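Re: Osonero open day, anyone else go?

Eliseo Alvarado wrote:
> Went in April and came home impressed. Two arms, proper
> fingers, clearing a table by itself. I give it a year before
> we see these in kitchens.

Eliseo, I went too, on the 7 pm tour, and I'd slow down. Clearing a table covers a lot. What I want to know is how it copes with the stuff people leave lying about, like a thin plastic bag, a fork flat on the wood or a bottle on its side.

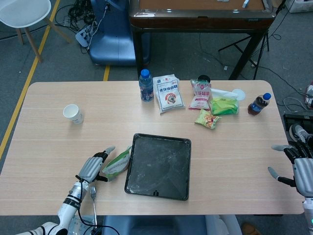

I asked the guide how many tries they had logged and got 327, with 143 of them done without a person stepping in. That's under half, on their own table with their own groceries. Nearly 6 minutes went by in my session before anything got put away, and the guide talked through all of it.

The hands are nice work, I'll give them that. Did you get to ask who picks the items? I'd like to bring my own bag of shopping next time and see what they say.

Ochoa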